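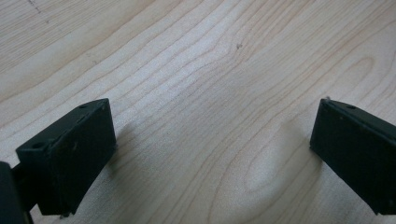 ベネディクト・ヴァルナーに言わせると、机の天板は木目を見れば素性がわかるのだそうだ。樹種も、木取りも、無垢か突板かも、良い職人なら離れたところから一目で当ててみせるという。

本当にそうだろうか。筆者はこの種の断言を長年聞かされてきたし、若いころは自分でも口にした。しかし、当たったかどうかを後で確かめた人がどれだけいるかとなると、話は急に心細くなる。外れた例は記録に残らず、当たった例だけが酒の席で繰り返される。本章はこの疑いから始める。

第2章　天板の表面から何が言えるか

2.1　淡い色の木目を前にして

前章では板の寸法と重さを扱った。測れば数字が出るものばかりなので、読者もさほど迷わなかったと思う。表面の観察に移ると事情が変わる。見る人によって言葉が違い、同じ人でも朝と夕方で違うことを言う。

章の初めの図を見直してほしい。淡い色の木の面に、細い線が波を打ちながら斜めに走っている。中ほどで線は曲がって広がり、大きな山形を描く。その先には細長い輪が幾重にもなった楕円の模様があり、芯のあたりは周囲よりいくらか明るい。ここまでは見えているとおりの記述で、異論は出にくいだろう。

問題はその次である。講習でこの面を見せると、かなりの受講者が即座に「メープルですね」と答える。たしかにそれらしい色と木目ではある。だが、それらしいということと、そうであるということの間には、ずいぶん距離がある。カバ、シカモア、色の薄いブナの一部、漂白や着色をした別の材、さらには木目を印刷した化粧面まで、淡い色の面をつくる手段はいくらでもある。画像からそれらを一つずつ退ける根拠を挙げられないうちは、「淡色の木目の面」と書いておくのが限度だ。物足りなくても、観察票にはそう書く。

ブラッドリー・エルウッドは、観察票に「メープル様」と書くことまでは認めている。筆者はこの「様」の字もあまり好まない。書いた当人は留保のつもりでも、二度三度と書き写されるうちに必ず落ちるからである。スカーンビーの収蔵家具台帳にある1266番の机は、最初の票では「メープル様」、次の票では「メープル」、売却用の紹介文では「上質なメープル無垢材」になっていた。途中で誰かが新しい検査をした形跡はない。文字が一つ消え、形容が二つ増えただけである。

2.2　山形と楕円はなぜ現れるか

模様の成り立ちについては、もう少し確かなことが言える。

丸太を年輪の接線に近い向きで挽くと、板の面には年輪が斜めに切られた跡が出る。幹は上へ向かって細くなるので、その跡は山形を重ねたような模様になる。これを板目という。半径方向に挽けば線はほぼ平行に並び、柾目と呼ばれる。両者の中間の面もあり、一枚の板の中央が板目で端が柾目に近いことも珍しくない。教科書の図のようにきれいに分かれると思っていると、実物の前で必ず困る。

閉じた楕円はどうか。幹がわずかにふくらんだ箇所や曲がった箇所を平らに切ると、年輪の層が面の中で閉じ、地図の等高線のような輪になる。山の頂を水平に切ったときの切り口を思い浮かべればよい。輪の中心が明るく見える場合、早材が広く出ているとも、繊維の傾きで光の返り方が変わっているとも説明できる。どちらであるかは、目の位置を変えて見比べるか、拡大して見なければ決まらない。

ところで、楕円の模様を「節の跡」と説明する本がある。これは大いに疑ってよい。節の近くで木目が乱れるのは事実だが、輪が閉じていれば節があったと決めてしまうのは逆向きの推論である。ふくらみだけでも輪はできる。ロータリー単板、つまり丸太を桂むきにした薄い板にも、こうした模様は大きく現れる。

ここから無垢か突板かを言い当てようとする人もいるが、表の面だけでは無理がある。木口、すなわち板の端を見て、表の木目が断面の年輪とつながっているかを確かめること。裏面も見ること。端に別材が貼ってあれば、それを外さずにわかることは限られる。わからなければ「不明」と書く。票に「不明」の欄があるのは飾りではない。

2.3　色の話は半分に聞く

淡色の面を言葉にするとき、最も当てにならないのが色である。章の初めの図でも、面のところどころに桃色がかったベージュが見え、左上のほうはいくぶん冷たい灰色に寄っている。これを材の色むらと取るか、光のせいと取るか。光はやわらかく均一に当たっているようだが、だからといって色が正しく写っているとは限らない。カメラの色調整ひとつで、ベージュは簡単に桃色へ動く。

サンドラ・スタニフォースの講習では、同じ板を窓際と電灯の下に順に置き、受講者に色の名を書かせる。2024年7月の回で筆者も書いてみたが、窓際で「生成り」、電灯の下で「蜂蜜色」だった。並べて読むと別の板のようで、なかなか恥ずかしい。蜂蜜色という言葉自体、どの蜂蜜のことか決めていないのだから、比較の役には立ちにくい。色票を板と一緒に写すか、せめて同じ光のもとで見比べるかしないかぎり、色の記述は覚え書きと考えたほうがよい。

経年変化についても同じ用心がいる。淡い色の材は日光で黄みを増すことが多い、と入門書にはある。間違いではない。ただし、いま黄みのある面を見て「古い」と言うには、もとの色を知っていなければならない。塗膜だけが黄ばんでいることもある。

2.4　傷と点をどう書くか

章の初めの図の面には、左上の縁から下りてくる薄く暗い線がある。傷と見てよさそうだが、浅いのか深いのか、塗膜で止まっているのか木部に届いているのかは、見た目では決められない。線が暗いから汚れが入り込んでいる、という説明もよく聞く。影で暗く見えるだけかもしれない。斜めから光を当て、指の腹でそっとなぞり、それから書く。

木目が曲がり始めるところの少し上には、小さな暗い点もある。虫穴だと言い出す人が必ずいる。樹脂、焦げ、インク、ただの塵。候補はいくつも並ぶのに、虫穴という言葉だけが先に立つのは、古びた感じがして話が面白くなるからだろう。やわらかい布で一度ぬぐえば、候補の一つくらいは消える。ぬぐう前に虫の名前まで書いた票を、筆者は見たことがある。

ライアン・アクロイドはこの節の草稿を読んで、疑ってばかりでは票が埋まらないと書き込んできた。もっともな苦情である。埋めるために書かれた票をあとから直す手間を思えば、空欄のまま渡されるほうがまだ助かる、と返しておいた。この件はまだ決着していない。

2.5　木目の向きと手入れ

木目の向きは、見て言えることの中では堅いほうに入る。次の図では、ベージュから柔らかい蜂蜜色にかけての面に、長く流れる線が左下から右上へ抜けている。（蜂蜜色という言い方は前節でけなしたばかりだが、代わりの言葉が見つからなかった。）

向きがわかれば、やすりも布も繊維に沿って動かすことができる。横切って擦った跡は、塗ってから目立つ。ただし、「向き」は画面の斜め線をそのまま机の斜めと読んではいけない。写した側が傾いていれば、長手に沿って通った木目も斜めに写る。天板の縁を基準に測り直すまでは、机に対する角度は保留とする。

手入れの剤については、ガルスの家具用オイルであれヨルネッティの蝋であれ、銘柄を選ぶ前に今の仕上げを確かめるほうが先である。塗膜の上に油を塗っても中へは入らず、べたつくだけで終わることがある。艶のない面を見て「オイル仕上げだ」と決めるのも早い。艶消しの塗料はいくらでも売っている。目立たない裏側に少量を置き、しばらくして様子を見る。それでも判断がつかなければ、乾いた布で拭くだけにしておく。 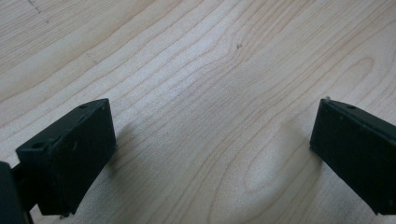

2.6　章のはじめの課題

家か教室にある机を一台選び、観察票を作る。高さと板の厚みは前章の手順で測り、数字で書く。ベンディク・マグヌッソンの作例では、高さ73センチ、厚み20ミリとあり、その下に表面の記述が続く。

まず、見えるものだけを書く。線の向き、山形や輪の有無、明るいところと暗いところ、線状の跡、点。樹種名、年代、値打ちに関する語は使わない。「美しい」「上質な」も使わない。

次に、別の紙に推測を書く。こちらは自由に書いてかまわないが、推測ごとに、それを確かめる方法を一行つけること。確かめる方法が思いつかない推測は、消さずに印をつけて残す。章の終わりでもう一度取り上げる。

最後に、時間を変えて同じ机をもう一度見る。初めの票は伏せておく。二枚を比べ、食い違った語に下線を引く。食い違いがひとつもなかったという報告をときどき受け取るが、その場合は初めの票を本当に伏せていたかどうか、自分に聞いてみてほしい。

樹種を知りたくて落ち着かない読者は、木口の拡大観察を扱う次章へ先に進んでもよい。そこでも、資料の状態によっては属までしか決まらない。票はその都度、決まったところまでで止めておくこと。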